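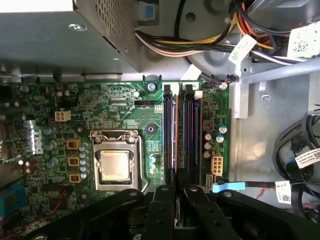

Desktop case with the side open: green motherboard, grey power supply and round fan shroud.

Tellham Community Hall, electrical and general safety check
Completed 11/13/21 by Charmaine Baloyi

Office computer
Checked: plug, lead, case vents. PASS
The lead is in lovely condition, but do please keep the parish magazines off the top of the case, tempting as that shelf-like surface is!

Kitchen sockets
Checked: faceplates, switches, trip test. PASS
All fine, and thank you to whoever finally moved the kettle away from the sink, which I have been going on about since August.

Ortner wall heater, small room
Checked: guard, thermostat, clearance. ADVISORY
It needs 300 mm clear on each side and the stacked chairs have crept back in again. Clearance in front is 600 mm and that was fine.

Extension leads
Checked: insulation, fuses, labels. ONE FAIL
The long orange one has a nick near the plug, so I've tagged it and put it in my car (sorry, quilters, I know it was your favourite).

Fire exit, car park side
Checked: push bar, sign, light. PASS
Bar a bit stiff. A drop of oil when someone has a minute.

Next check due: August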